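Subject: Re: [rirnwood-kitchen] Snack table, what to reorder
Date: 18 June 2026

Elsa Koskela wrote:

> Could whoever does the snack table tell me what we want more of? The
> order goes in with the Utel one and I need it before they close the
> list. Also, are the dry cakes meant to be kept in the orange box or
> not? I keep finding them all over the table. And is the green cup
> anybody's?
>
> Elsa

Elsa,

I did the table after lunch, so I can answer most of this.

The dry cakes are the individually wrapped ones marked DRYCAKE, from the brand written 优乐麦. We have them in black, green, cream-yellow and silvery white wrappers. I don't read Chinese and can't tell you which flavour goes with which colour. If someone on the list can, please reply to everyone and I'll write it on a card. Until then I'd order the mixed bag again, 4 of them. The last lot came in May and lasted well.
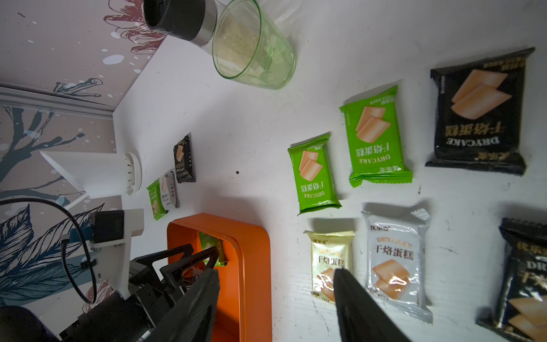

As for the orange box, yes, they are meant to go in it. It has no lid and people can see what is there, but it fills up quickly if the packets are thrown in flat. Standing them on end works better. I would also be happy with a short row along the wall, as long as the middle of the table is left clear for cups and plates.

The green plastic cup isn't mine. There is something pale and grainy in the bottom of it and I have not tipped it out in case it is wanted. If it is yours, please say so by tomorrow evening, otherwise I'll wash it and put it with the others in the Sqalli cupboard. The same goes for the clear container with the black cap.

Two other things for the order:

- Paper napkins. We are on the last pack.
- Tea. The Junus tin is nearly empty and the spare was used up last week.

Please charge it to code 808 as before. I can be in to unpack if you let me know when it is coming.

Regards,
M.

> --
> rirnwood-kitchen mailing list
> Please trim your replies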